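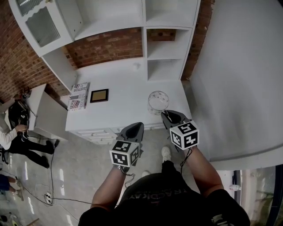 How do you style a white desk with open cubbies over it so it doesn't look half finished?

Put fewer, bigger things in the cubbies, leave a couple of them empty on purpose, and keep the desktop down to two or three items you'd be happy to look at every day.

Bontu Wako
Asked November 2018

OK, that's the short version my sister gave me, and I believe her, but I need more help than that! We moved into a place in Avville with exposed red brick on one wall, and I finally have room for a proper desk. I got a white one with drawers along the front and a tall white unit with cubbies that goes up behind it. The unit is open down low, so you see the brick right through it. I love that part.

What I don't love is everything else. I've got a round clear glass bowl, a little black picture frame, and a printed cardboard box I keep meaning to deal with, and they just sit there on the desktop looking like I dropped them on the way to another room. The cubbies are worse. I tried filling them all with books and it looked like a dorm. Then I took it all out and now it looks like nobody lives here.
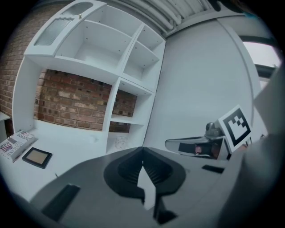 The cubbies aren't the same size either. The big middle one swallows anything small I put in it, and the narrow one off to the side is too skinny for most of my books unless I stack them flat. There are little holes up the inside walls for shelf pins, but I didn't get any extra shelves with it (bought it used from a guy in Rosales, no hardware bag). I've got $291 left for this room and I also need a lamp out of that, so I'm not looking to buy a whole new setup. Where would you start?

Jennylyn Soriano

Oh, I have so been here. White furniture on brick is gorgeous, but the brick does all the talking and the white stuff kind of disappears, so small things look lost on it.

I'd start with the big middle cubby and get one thing that fills most of it. Mine has a fat stoneware jug from a yard sale, 5 bucks, and it did more for that shelf than all the little doodads I'd been shuffling around for months. A trailing plant works too if you get any light at all. Go taller than you think you need — I bring stuff home all the time that looked huge in the store and then looks like a thimble once it's in there.

Your glass bowl is a tricky one. Clear glass on a white desk just sort of vanishes. Put something in it with color (clementines, matchbooks, those wrapped candies your aunt gives you) or move it down to the open part where the brick is behind it. Brick through clear glass is really pretty, especially late in the day.

The picture frame should stand up or go on the wall! If it's lying flat it reads as a thing you haven't gotten to yet, even when everything around it is nice. I lean mine against the back of a cubby with a bit of museum putty under the bottom edge, because we've got cats.

And the box, well. Either it's storage, and then it goes in a drawer, or you like the printing on it, and then it gets a cubby and you treat it like a decoration. I have an old cookie tin I do that with. What doesn't work is parking it on the corner of the desk where it collects mail. Ask me how I know.

For the narrow cubby, try rolled things. Maps, wrapping paper cut short, a rolled up table runner. Or stack the paperbacks flat and stop when you're two thirds of the way up.

Kamran Bangash

Paint the back of the cubbies. Dark green. Done in an afternoon.

Henok Mekonnen

Second the paint, but if it's the slick kind of white finish you need to scuff it and use a bonding primer or it'll peel the first time you slide a book across it. I skipped that on mine and did the whole thing over in January. If you don't want to commit, cut a piece of poster board to fit the back of each cubby and paint or paper that. It pops right out when you get sick of it.

About the missing shelves, measure the pin holes before you order anything. Push a drill bit in backwards until you find the one that fits snug, and that's your pin size. A bag of 25 pins is cheap and you'll lose half of them anyway. Then have a lumber place cut you a board a hair narrower than the opening. One extra shelf in that big compartment might fix the swallowing problem without buying any decor at all.

Also, and you didn't ask, but is the tall part fastened to the wall? Don't trust a used one with no hardware. You can go into brick with a masonry bit and plastic anchors, just aim for solid brick if the mortar's old and crumbly. I'd do that before putting a jug up there.

Bontu Wako

It is not fastened, yikes. Doing that first. Jennylyn, I put clementines in the bowl and my husband has already eaten three, but it does look better! Going to try the poster board in the middle one and see if I can live with green.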